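Okis group talk, Ramesh Bajpai, 13/05/2026
Speaker notes, second half

Slide 7. Why cutlery
Start with the drawer at home. Everybody knows the sound of a handful of forks going into the wrong slot! Thin, curved, tangled, and they slide when you touch the one underneath. I love this problem. It looks like a chore and it's full of contact.

Slide 8. What we changed
Old policy: pick the piece on top, hope. New one (Katiyar) scores every piece by how much its neighbors would move if it were lifted. Say it slowly, it's the whole talk. Each arm gets its own score, then the two trade. If both want the same handle, the lower score backs off.
Trained on 1,000 demonstrations. Most of them are mine, so any bad habits are mine too.

Slide 9. Numbers
33 test piles, none seen in training. Katiyar cleared all but 4. Pause here, let them read the bars.
The old policy stalled on around 20 of them, nearly always on crossed handles.
Mention that Nirninby piles are harder (more pieces) and we haven't run those yet.

Slide 10. The station
Leave this one up while talking. Point out the overlap in the middle first, then the teal fork off to the right. A piece lying apart like that scores very well, and the right arm should want it. The left arm has the tangled side, so its scores are much closer together.
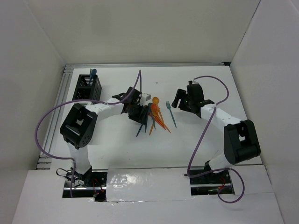 Both grippers at the cutlery pile, utensil basket at upper left.

Slide 11. What's next
Metal cutlery, shiny, awful for depth. Can't wait.
Skumurwood code release later in May, link on the last slide.
Questions. If someone asks about knives: same scoring, different grasp, backup slide 14.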